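Bestcombe Bench Budget: README

Last updated 18 Feb 2026
Maintainer: Bushra Baloch
Questions about quotes and invoices: Sohail Farooqui

What this is

A planning sheet and notes for anyone fitting out a two-arm tabletop bench on a small budget. We built ours up over a year, kept every quote, and had so much fun doing it that we wanted to share the numbers (and the mistakes!). The sheet covers one bench with 2 arms, a gripper on each, wrist cameras and the table itself.

Files

bench_costs.csv: 906 rows, one per quote or receipt
spares.csv: what we keep on the shelf, with reorder levels
wishlist.txt: things we want next, in order, loudly argued over

Columns in bench_costs.csv

item: plain name, no part codes
supplier: Sovberg, Distilow, Talpur or other
price: US dollars before tax
lead_weeks: as quoted, then as it really was
status: quoted, bought, returned

How to use it

Copy the sheet and start with the arms, then the grippers, then everything else. Put freight on its own line. We folded ours into the arm price the first time and couldn't compare Sovberg with Distilow at all until Naheed Sandhu pulled it back out.

Small stuff adds up faster than you'd think. Cables, ties, brackets and fingertips came to $3,721 before we had a proper line for them. Props, on the other hand, are wonderfully cheap: paper bags, toy food and flat cardboard for the tabletop all sit under one line called "table stuff", and it's the best money in the whole budget.

Lead times

Talpur quoted 13 weeks for the second gripper. If your project starts in November, get that order in before summer. Wrist brackets can be ordered late, and we love that you can swap them in an afternoon.

Known gaps

No service contracts yet. Power use isn't tracked. Returned items keep their original price, so filter on status before you add up a column. Sarahí Ventura is working on a second tab for training hours and would love to hear from anyone who has tried to budget for them. 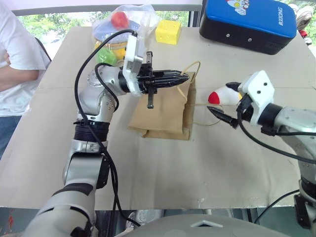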